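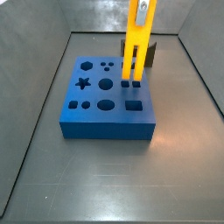 4. Pairing and zeroing your Holtik crank power meter

Welcome back! If you have followed the guide this far, your Holtik crank arm is on the bike, the bolt is snug and the battery door is closed. Now comes the part most riders have been looking forward to, which is getting numbers on the screen. Set aside a quiet quarter of an hour for it, and do it at home the first time – the parking lot before a group ride is a miserable place to learn a new menu.

Before you start

Bring the bike indoors and lean it somewhere steady. If it has been in a cold garage or a hot car, let it sit for 30 minutes so the crank can settle to room temperature. Install the Bresden app on your phone and turn on Bluetooth. If you use a separate head unit, leave it switched off for now.

Note: Meters bought before December may ask for an update as soon as they connect. Let it finish, and keep the phone close to the bike while it runs.

Pairing

1. Spin the cranks backward three or four turns to wake the meter. The small light on the inside of the arm blinks green.

2. Open the Bresden app, tap Sensors, then Add New. Your meter shows up as Holtik followed by the last digits of its serial number (there is a sticker with the full number on the box lid).

3. Tap the name and wait for the light to turn solid.

4. Go to Crank Length and choose the length stamped on the back of your arm. Please don't guess at this one! A wrong length throws off every reading you take from here on, and the error is hard to spot later.

5. Turn on your head unit and add the meter there as well, following the maker's own instructions. Enter the same crank length if it asks.

Zeroing

6. Unclip, step off the bike and stand it upright, with the left crank arm pointing straight down.

7. Take your hands off the pedals. Even a shoe resting lightly on one is enough to spoil the result.

8. Tap Zero Offset and hold everything still until the app shows a number. Anything between -800 and 800 is fine.

9. Repeat step 8 once more. The two numbers should be close to each other, and if they are, you are ready to ride.

Caution: Never zero the meter while riding or while clipped in. Besides giving you a false reading, it takes your eyes off the road.

If the number is outside the range

Check that the crank bolt is tightened to the value printed in section 3, then go for an easy spin with a few firm efforts – new arms often need one ride to bed in – and zero again when you get home. If you are still out of range after that, write to Rakotis Service with your serial number and both readings.

How often to zero

Before each ride is a lovely habit, and it takes less time than filling a bottle. At the very least, do it after changing pedals, after traveling with the bike and whenever the weather has taken a sharp turn.

Battery replacement is covered in section 5.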